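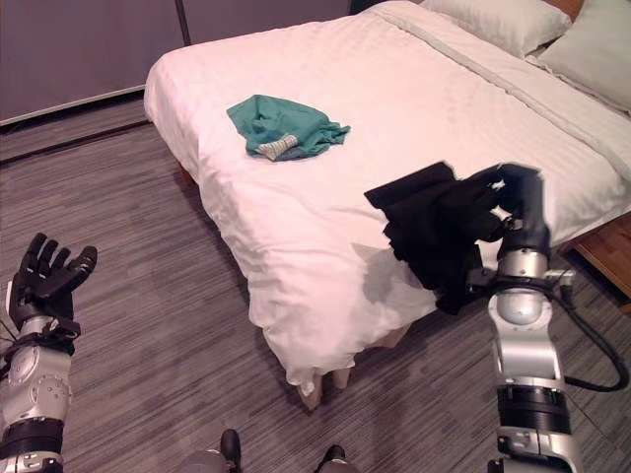
Which episode of Hernwood has the choir in the hotel lobby?
Posted by marigold_tv, October 2020

My sister and I used to watch Hernwood together every single week, the singing competition with the three judges and the big revolving stage, and now that she has moved away we are trying to watch it all again over the phone (same time, same snacks!). I do my half of it sitting up against two white pillows with the white duvet all rumpled, which is my idea of a perfect evening. Anyway, there is one episode we both remember where the contestants had to form a choir in a hotel lobby, and I have gone through the first two seasons on Gelluvex and can't find it anywhere. Each season has 15 episodes listed, but my sister swears there were more. Did we dream it? I would be so grateful for a season and episode number.

Danjuma Aliyu
You didn't dream it! The one you want is the Grarkthorpe special, and it went out in December between seasons two and three, so it doesn't belong to either one. Gelluvex keeps the specials on their own page. Go to the show, scroll past the seasons and the cast interviews, and there's a little tab called Extras. The choir comes in 40 minutes from the start, right after the long bit with the piano tuner. My wife and I put that one on every winter and she still cries at the alto solo. Do check which version you get, though, as there's a shorter cut that runs 30 minutes and leaves the lobby out completely. I hope you and your sister have a lovely time with it.

pepperpot
season 3 i think? the one where MacRitchie goes home

tunefulgran
MacRitchie went home in the season three opener, dear, and that was the rooftop one, but it's easy to mix them up when they all wore those same green scarves. Danjuma has it right. I found the Extras tab on my tablet but it never showed up on my television, so try another device if you can't see it. The sound is a bit low on the special too, and I had to turn mine well up.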